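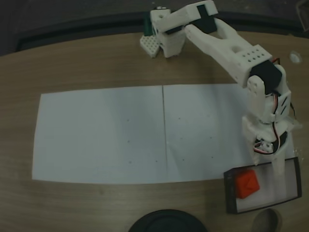
速読は本当に読めているのか 検証参加者の募集

Gramasard読書調査室では、速読トレーニングの効き目を確かめる調査の参加者を募集します。速く読めるようになりたい人も、速読なんて眉唾だと思っている人も応募できます。私たちはどちらかと言えば後者です。

募集の背景

「一冊を数分で読める」「潜在能力が目覚める」といった宣伝文句は昔からあります。教室がアプリになり、教材が動画になっても、言っていることはあまり変わりません。受講後の感想文が並び、受講前と受講後の読書速度を比べた棒グラフが載っていて、棒はだいたい右側のほうがずっと高い。

ところが、その棒グラフの測り方を書いている広告はめったに見かけません。受講前と受講後で同じ文章を読ませていないか。読み終えたあとに内容を尋ねているか。尋ねているとして、本文を読まなくても常識で答えられる質問になっていないか。途中でやめた人は集計に入っているのか。こうしたことが分からないまま「3倍」と言われても、こちらとしては返事のしようがありません。

以前、室員が市販の教材に付いていた確認テストを、本文をまったく読まずに解いてみたことがあります。それでも半分以上は正解でした。「主人公は最後にどう感じたか」という問いに、前向きな選択肢が一つしかなければ、誰でもそれを選ぶでしょう。あのテストで理解度が落ちていないと言われても、もともと何を測っていたのか疑問が残ります。

練習すれば目次や見出しから要点を拾うのはうまくなるかもしれません。知っている分野の本なら速く読めるのも普通のことです。ただ、それを速読と呼んで月謝を取ってよいのかは別の話で、今回はそこを少しでもはっきりさせたいと考えています。

調査の内容

参加者を二つの組に分けます。一方には速読アプリSkelloteoの基本コースを毎日やってもらい、もう一方には同じ長さの時間、好きな本を普通に読んでもらいます。期間はどちらも14日間、一日30分です。組分けはくじで決めるので、希望は受け付けません。「アプリのほうがやりたい」という方には申し訳ないのですが、やりたい人だけがアプリの組に集まると、それだけで結果が傾いてしまいます。

開始前と終了後に、会場で読書テストを受けていただきます。使うのは調査室で作った文章集「Stuvstead」です。随筆、家電の取扱説明、地方史、料理の解説、法律の入門文など、分野をばらばらにしてあります。開始前と終了後では別の文章を使い、どちらを先に読むかも人によって入れ替えます。

理解度は選択式では調べません。読んだ内容を自分の言葉で書いてもらい、さらに短い口頭での質問に答えていただきます。採点する者には、その答案がどちらの組のものか、開始前か終了後かを知らせません。採点基準は調査を始める前に書き上げ、途中で手を入れないことにしています。

Skelloteoの運営元からは、費用も教材も受け取っていません。利用料は調査室が一般の利用者と同じ額を払います。結果が良くても悪くても、また差がはっきりしなくても公開します。差が出なかったからといってお蔵入りにするのでは、あの棒グラフと大差ありません。

会場

Agbekoビル2階の共同作業室を使います。机は明るい色の木の天板で、椅子の高さは変えられます。照明は昼白色です。窓側の席は夕方に西日が入るため、テストの時間帯はブラインドを下ろします。静かな部屋ですが、廊下の話し声が聞こえることはあります。耳栓の使用は、開始前と終了後の両方で使うか、両方とも使わないかのどちらかでお願いします。

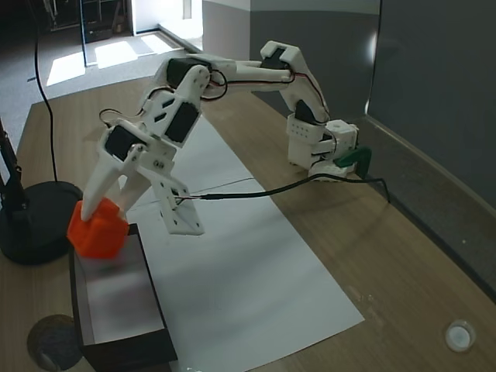
木の天板の上、オレンジ色のブロックと黒いトレー

会場でのテストは19時に始めます。遅れた場合は別の回に回っていただくことになります。開始前のテストでは説明と同意書の記入があるため、終了後のテストより長くかかります。飲み物は持ち込めますが、軽食は休憩のときに廊下でお願いします。

応募できる方

日本語の文章を日常的に読んでいる18歳以上の方。読書が好きかどうかは問いません。年に一冊も読まない方にもぜひ来ていただきたいと思っています。こういう調査は放っておくと読書家ばかりが集まり、それで「一般の人に効果があった」と書かれてしまいがちです。

紙の文章を読むときに眼鏡や拡大鏡を使っている方は、普段どおりのものをお持ちください。読み書きに困難がある方、弱視の方も応募できます。文字の大きさ、行間、解答の方法については事前に相談のうえ調整します。

次の方は今回ご遠慮ください。
・過去に速読教室や速読アプリを継続して利用したことのある方
・速読に関する教材の制作、販売、紹介で収入を得ている方
・期間中に資格試験などがあり、毎日の課題を続けるのが難しい方

速読が効くと信じているかどうかは選考に関係しません。申込書にこの点を尋ねる欄はありますが、集計のためのもので、どう答えても有利にも不利にもなりません。主催者に合わせて疑っているふりをする必要はありません。

募集人数

80名。応募が多い場合は抽選とし、年齢が極端に偏らないように区分ごとに引きます。少なかった場合は人数が揃うまで開始を延ばします。人数が足りないまま始めて、あとから「傾向が見られた」と書くことはしません。

毎日の課題について

どちらの組も、その日の課題を終えたら簡単な記録をつけます。始めた時刻、終えた時刻、途中で中断したかどうか、の三つだけです。やらなかった日は「やらなかった」と書いてください。これがいちばん大事なお願いです。空欄をあとからまとめて埋めた記録は、見れば案外分かりますし、分からないときはもっと困ります。

普通に読む組の本は、小説でも実用書でも漫画以外なら何でも構いません。漫画を外したのは文字量の見当がつかないためで、漫画を低く見ているわけではありません。雑誌は可、ネットの記事は今回は不可です。途中で飽きたら別の本に替えてください。最後まで読み通す必要もありません。

アプリの組は、Skelloteoが表示する一日の推奨メニューをそのまま行います。アプリ内で表示される「あなたの読書速度」は記録に含めません。気になるとは思いますが、あの数字がどう計算されているのか、説明を何度読んでも私たちには分かりませんでした。

謝礼と交通費

開始前と終了後のテストを両方受けた方に、図書カードをお渡しします。課題を休んだ日があっても減額しません。減額すると正直な記録が出てこなくなるからです。交通費は実費をお支払いします。途中で辞退された場合も、来場した分の交通費はお支払いします。理由を聞くことがありますが、答えなくても差し支えありません。

よくいただくご質問

「速読ができるようになりますか」
分かりません。分かっていれば募集していません。

「自分の成績は教えてもらえますか」
希望者には調査がすべて終わってからお知らせします。途中では教えられません。なお、個人の前後の差は体調や文章との相性でもかなり動きますので、上がっていても下がっていても、あまり真に受けないことをおすすめします。

「最初から否定するつもりの調査ではないのですか」
疑ってはいます。だからこそ採点者に組を知らせず、基準も先に決めました。もし速く読めて内容も落ちていないという結果が出たら、その通りに書きます。調査の手順書は申し込み前でも読めますので、おかしいと思うところがあれば指摘してください。前回の案にあった眼球運動の測定は、そうした指摘を受けて取りやめました。機材の精度が目的に見合っていなかったためです。

「家族や友人と一緒に参加できますか」
できますが、同じ組になるとは限りません。期間中は課題の内容をなるべく話題にしないでください。

申し込み方法

調査室の受付窓口に置いてある申込書に記入し、窓口に出すか郵送してください。締め切りは11月末、開始前のテストは12月に行います。抽選の結果は、当選、落選にかかわらず全員に葉書でお知らせします。

申込書に書かれた住所と連絡先は、この調査の連絡にのみ使い、結果の公開後に破棄します。答案は番号で管理し、名前とは別に保管します。

Gramasard読書調査室 参加者募集係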